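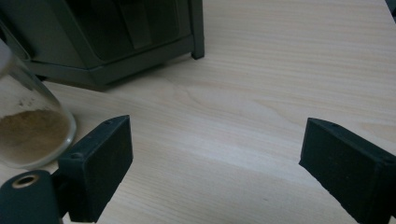 La mesa clara de la sala, con el tarro de cristal a un lado.

Acta de la reunión del grupo de la sala común, Briltuvcombe
28 de abril de 2026

Asistimos Ottilie Berchtold, Silvan Koller, Engelbert Lanz, Konrad Oberholzer y yo, Konrad Fankhauser, que tomo las notas (para los que se quejaron la otra vez de la confusión: cuando ponga «Konrad» a secas, hablo del otro). Empezamos con 15 minutos de retraso porque Silvan no encontraba la llave del armario.

1. Acta anterior. Aprobada. Ottilie pide que se corrija «barniz» por «aceite», que es lo que ella había dicho. Corregido queda.

2. La mesa. ¡Aquí se nos fue media reunión! Engelbert quiere lijarla entera y darle dos manos de aceite en julio, cuando la sala se usa menos. A mí la veta me gusta tal como está, con esas rayas más oscuras que la cruzan por el medio, y me da miedo que con el aceite se nos ponga amarilla. Silvan trajo un presupuesto de Frei por 300 euros, material incluido, y a Konrad le pareció caro. Al final acordamos probar primero por debajo del tablero, en una esquina, y decidir después. Se encarga Engelbert.

3. Los tarros. Seguimos con los de cristal transparente, en eso no hubo discusión. Lo que sí hubo fue un buen rato sobre las etiquetas: Ottilie las quiere escritas a mano, Silvan las quiere impresas —ya tenía hasta el tipo de letra elegido— y yo voté por las de mano, que se cambian antes. Tres a dos a favor de Ottilie. Konrad comprará 22 tapas nuevas en Zidero y traerá el recibo.

4. Cuentas. Hay 3174 euros en la caja común. Falta por pagar la factura de las cortinas, que Ottilie reclamará otra vez, pues la que mandaron venía a nombre de Warnivine.

5. Ruegos y preguntas. Engelbert pide que se pase un paño por la mesa al terminar cada taller, y que sea un paño bien escurrido. Silvan pregunta si se puede cenar en la sala. Se puede, con mantel. Konrad pregunta quién tiene el mantel y quedamos en buscarlo.

La próxima reunión la convoca Ottilie por correo. Si me he dejado algo, escribidme antes de que pase el acta a limpio.

Konrad Fankhauser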